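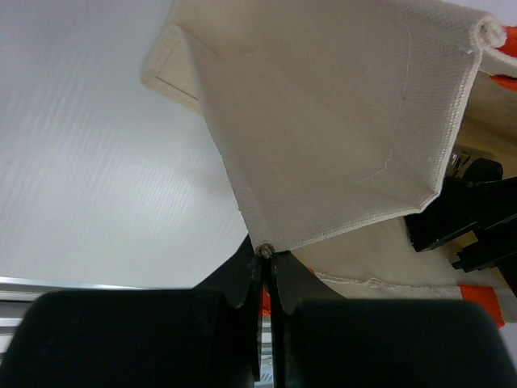
**Which finger plates should we keep on for the cloth tests, the Kelemen or the Zisto?**
Kelemen for now, until the Zisto driver stops dropping its force setting on reconnect.

Log for ticket 343, opened 22 May 2019

Right, where I've got to. Heloísa Cavalcanti reported that the Zisto kept letting go of hemmed corners halfway through a lift, and I spent most of the morning blaming the plates (sorry, plates). Swapped them over, same slip. Swapped the cable, same slip again, and a scraped knuckle.

Then I watched the controller output while it reconnected — the force value goes back to 56 every time, whatever you've saved. We want 76 for canvas. Setting it by hand after each reconnect holds fine, so that's the workaround until Skiranero send us a new build.

The Kelemen doesn't do this. It's slower to close and I find the config file a pain, but it remembers what you tell it! Timeout is 600 ms on both, so please leave that alone while we're comparing or my notes are useless.

Wrist camera: exposure was still on auto and pale cloth kept washing out. I've locked it and written the value on the tape by the monitor.

Still open:

- Levente Bognár to try the same firmware on the Sistville arm
- me to chase Skiranero again
- corner lifts with a grommet, both grippers, same cloth

Leaving this as pending.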